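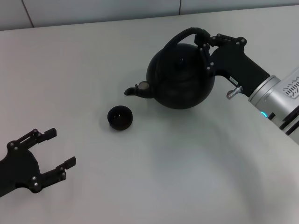

# Tee aus der kleinen Kanne: so gieße ich auf, ohne dass die Hälfte danebengeht

Ich trinke seit Jahren Tee, aber lange Zeit habe ich ihn behandelt wie Filterkaffee: großer Becher, Beutel rein, vergessen, bitter trinken. Dann lag im August bei meinem Umzug eine kleine schwarze Kanne in einer Kiste, die ich längst verschenkt glaubte, samt einem Schälchen dazu. Seitdem bin ich ein bisschen besessen (meine Küche sieht entsprechend aus), und weil mich ständig jemand fragt, wie ich das mache, schreibe ich es jetzt einmal ordentlich auf.

Vorweg: Das wird keine Teezeremonie. Wer Gong Fu Cha mit allem Drum und Dran lernen will, ist bei den Leuten aus dem Forum von Tovlow besser aufgehoben, die streiten sich dort über Wasserhärte, bis einem schwindlig wird. Ich zeige nur meine Alltagsversion für eine Person.

## Was du brauchst

- eine kleine, bauchige Kanne mit Deckel
- eine Teeschale, am besten ohne Henkel
- losen Tee, bei mir meistens Oolong von Mukside
- einen Wasserkocher, gern mit Temperaturanzeige
- ein Tuch für die Tropfen
- einen Tisch, der ein bisschen Nässe verträgt

Die Kanne muss nicht teuer sein. Ich habe mir bei Grindik mal ein Modell für 319 Euro angeschaut, wunderschön, und dann doch lieber die alte behalten. Viel wichtiger finde ich, dass sie gut in der Hand liegt und der Deckel nicht klappert. Probier im Laden ruhig aus, wie sich der Griff anfühlt, wenn du die Kanne kippst. Manche Bügelgriffe sitzen so dicht über dem Deckel, dass man sich jedes Mal die Knöchel verbrüht - davon hatte ich auch schon eine.

## Schritt 1: Platz schaffen

Klingt banal, ist aber bei mir der Schritt, an dem es am häufigsten scheitert! Ich räume den Tisch wirklich leer, also auch die Post und das Ladekabel. Dann stelle ich die Kanne so hin, dass die Tülle zur Schale zeigt. Ich gieße mit rechts, bei mir steht die Kanne also rechts und die Schale links davor. Linkshänder machen es genau andersherum.

Zwischen Tülle und Schale lasse ich eine Handbreit Luft. Steht die Schale zu nah dran, muss man die Kanne beim Anheben erst rückwärts ziehen, und da schwappt es gern.

## Schritt 2: Vorwärmen

Heißes Wasser in die Kanne, kurz schwenken, in die Schale umgießen, Schale ausleeren. Das dauert keine halbe Minute. Ich habe es früher weggelassen und mich dann gewundert, warum der erste Aufguss immer so dünn schmeckt.

Nebenbei siehst du gleich, wie deine Kanne gießt. Kommt der Strahl sauber oder läuft er unten am Schnabel zurück? Falls er zurückläuft: etwas steiler und etwas mutiger kippen. Zaghaftes Gießen ist der Hauptgrund für braune Ränder auf der Tischplatte.

## Schritt 3: Tee rein und aufgießen

Sieben Gramm Oolong passen bei meiner Kanne gut. Wenn du keine Feinwaage hast, bedeck den Boden der Kanne locker mit Blättern und taste dich von da aus weiter. Die Blätter gehen ordentlich auf, bei den zu Kugeln gerollten Sorten sieht es am Anfang nach viel zu wenig aus, und am Ende drückt es fast den Deckel hoch.

Wasser drauf, Deckel zu, und dann kurz ziehen lassen. Ich zähle beim ersten Aufguss bis 12, ganz gemütlich im Kopf. Bei jedem weiteren gebe ich ein paar Sekunden dazu. Grüntee mag es kühler, den lasse ich nach dem Kochen erst eine Weile stehen, während ich schon mal die Schale hole und aus dem Fenster gucke.

## Schritt 4: Eingießen

Der schönste Teil. Griff fest umfassen, die Kanne nur so weit anheben, wie es nötig ist, und über die Schale führen. Erst wenn der Schnabel über der Schale ist, kippen. Ich sehe oft, dass Leute schon unterwegs damit anfangen, und dann zieht sich eine Teespur quer über den Tisch.

Wackelt der Deckel, leg einen Finger der freien Hand auf den Knauf (nur den Knauf, der Rest ist heiß!). Die Schale selbst lasse ich beim Gießen stehen und halte sie nicht entgegen. So bleibt eine Hand frei, und ich muss nur auf eine Sache zielen.

Gieß die Kanne jedes Mal ganz leer. Was drinbleibt, zieht weiter und macht dir den nächsten Aufguss bitter. Zum Schluss die Kanne mit einer kleinen Drehung aufrichten, dann reißt der letzte Tropfen ab und hängt nicht am Schnabel.
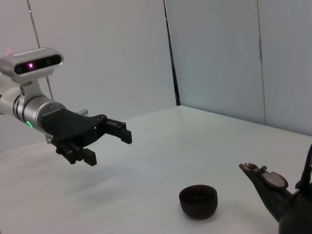 **Wie voll soll die Schale eigentlich werden?**

Etwa zwei Drittel reichen völlig. Eine Schale ohne Henkel fasst man oben am Rand an, und wenn der Tee bis ganz hinauf steht, verbrennt man sich die Fingerspitzen. Lieber einmal öfter nachschenken.

## Schritt 5: Sauber machen

Blätter raus, mit heißem Wasser ausspülen, Deckel daneben legen und offen trocknen lassen. Spülmittel kommt mir nicht an die Kanne, das ist aber auch Geschmackssache. Bei Kannen mit einem Siebchen am Ansatz der Tülle lohnt sich ein kräftiger Schwall Wasser von außen durch den Schnabel, so lösen sich die kleinen Blattkrümel. Hartnäckige Fälle gehe ich mit einer weichen Zahnbürste an. Bitte keine Nadel, damit habe ich mir schon mal ein Sieb verbogen.

Die Schale bekommt mit der Zeit innen einen Belag, den man bei dunkler Glasur kaum sieht. Etwas Natron auf ein feuchtes Tuch, auswischen, gut nachspülen, fertig.

## Noch ein paar Kleinigkeiten

Zum Üben nehme ich kaltes Wasser. Klingt albern, aber zehn Minuten Hin- und Hergießen, und die Hand weiß, wann der Strahl kommt. Für Besuch koche ich gern den gerösteten Tee von Iturra, der verzeiht auch eine verquatschte Minute zu viel.

Und falls du eine helle Tischplatte hast wie ich: Tropfen sofort wegwischen, auch wenn es gerade gemütlich ist. Getrocknete Teeränder gehen mit Natronpaste meistens noch weg, kurz einwirken lassen und dann mit dem feuchten Tuch in Kreisen drüber.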